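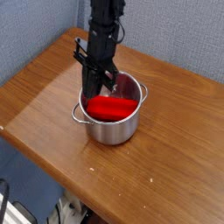
Posted by Kieran Kettle, Pikmont, Sternport | 3/7/24

Cell technician (one arm, one table, one pot)

Pikmont is looking for somebody to look after a robot cell in the Liao building at Sternport. The cell picks things up and puts them in a pot. Sometimes it takes them out again. If you have spent years telling relatives that you work in advanced automation and would like them to stop asking follow-up questions, read on.

The job is permanent, four days a week, and reports to me. I have been doing it in the gaps between my own job, and the gaps have been getting smaller while the cell's list of complaints has been getting longer.

What you would be looking after

A single black arm that works downwards over a wooden table, with a two-finger gripper on the end. The pot is stainless steel, with a loop handle on each side. The usual load is a red block, though there is a drawer of other items and the drawer is part of your kingdom too. Behind the table are two fabric partitions, which do a fair job of keeping passing colleagues from leaning on things.

The arm runs on Zanovard, our own control software. It is perfectly pleasant once you know which of its warnings are meant. You will not be asked to write it, only to restart it, read its logs and tell the people upstairs in plain English what it was doing when it stopped.

The work itself

Start of day is a walk-round before anything is powered. You look at the cable where it loops out by the joint and check that it has slack at both ends of the arm's travel. You put a driver to the fasteners on the gripper plate and see whether any of them have moved against their paint marks. You check the finger tips for wear. Then you home the arm, send it to the check position over the pot and see how far out it is. Write the figure down even when it is good. I have a run of entries from last December that say "fine", and I would give a lot to know what I meant.

After that the cell does its runs and you keep it fed. A full set is 208 cycles. At the end of each set you clear the table, put the pot back on its position and decide whether the arm has earned another go.

Pots move. This is the great theme of the job. The arm comes down to where the pot was when it was taught, and if a finger has nudged the rim on the way out then the pot is now somewhere slightly else, and the next block goes on the handle. Half of your repairs will be caused by something that happened several cycles earlier and looked harmless. We want a person who goes back through the log to find it and doesn't just shove the pot over and press go. (I have shoved the pot over and pressed go. I am told there is video.)
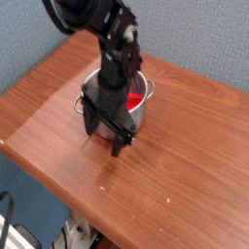 Gripper open by the pot, nothing between the fingers, red item inside on the right.

Every 14 days there is a proper service. Gripper off, fingers off, clean the rails, check the plate for flatness, refit, re-teach the check position and run 100 cycles without a load before you let it near the pot again. It takes most of a day if all the screws are where you left them. Please bring a magnetic tray or be prepared to love ours, which is a saucer with a magnet glued underneath.

Finger changes come up between services. The fingers are long, they reach down into the pot, and a long finger multiplies any slop at the top into a much ruder amount of slop at the bottom. If a pair has gone out of line you swap both. Spares live in the second cupboard, in labelled bags. Some of the labels are right, and putting the others right would make a good first week.

You will also do the boring and necessary things: the spares order, the fault book, the wipe-down. The block sheds, or the crumbs come from something else in the drawer; opinion is divided and you would be welcome to settle it. Keep the bits out of the rails whichever way the verdict goes.

Who we are after

You have kept some kind of machine running for a living. It needn't have been a robot. Bottling lines, lathes, lifts, photocopiers and theatre winches would all interest us, and one of the better people we have had came from church organs. You can read a wiring diagram and use a torque driver without being watched. You know how to isolate a machine and you do it every time, including the time when it would only take a second.

You should be able to write a fault note that another person can use. "Arm went funny" is not a fault note. "Stopped on the way down, left finger touching the block, force limit tripped, pot turned a little clockwise" is, and you can have that one free for the interview.

Experience of teaching positions on an arm is useful. We can show you in a week if you haven't done it. Patience is harder to teach, and you will want it during the second hour of watching a block be lowered into a pot.

We don't need a degree. If you have one, we won't hold it against you, but it will not stop the saucer from falling over.

What you get

Pay is on our technician scale, and I will tell you the exact grade when you ring, so that you don't have to go through three interviews to discover it. There are 7 weeks of paid leave including bank holidays. Tools are supplied, safety shoes are supplied, and there is a training budget which I would like to see spent before somebody finds a use for it. Parking is free and bad. The bus stops at the gate and is only bad.

There is no shift work and no call-out. If the cell stops at night it stays stopped until morning. It has never once objected.

You would have a say in how the cell is set up, too. At present the pot stands towards the far corner of the table because that is where I put it. If you think there's a better place, or that it ought to have a fixture under it, make the case and you will probably win. I have been meaning to make a fixture myself for roughly as long as I have been apologising for not having one.

How to apply

Send a CV of no more than two pages and a short account of something you mended, to the recruitment desk at Pikmont, marked "Cell technician, Liao building". Say what was wrong with it, what you first thought was wrong with it, and how far apart those two were. We read the account first, so please don't leave it till last and write it on the train.

No covering letter, please. I can't tell them apart any more.

People we like the sound of will be asked in for a morning. There's a chat with me and one of the Zanovard people, then an hour at the cell. You'll be given a gripper with a fault on it and the right tools, plus one wrong tool. We are more interested in how you go about it than in whether you finish. Travel within reason is paid, and tea is included with no limit that anyone has yet found.

If you need anything arranged differently on the day, such as a seat at the bench, written instructions or a quieter room, say so when you reply and it will be done. The bench goes up and down. The table at the cell doesn't, but we can work round that.

If you would rather ask questions first, ring the main desk and ask for me by name. If I don't pick up, I am probably under the table looking for a screw, so leave a message and I'll call you back the same day.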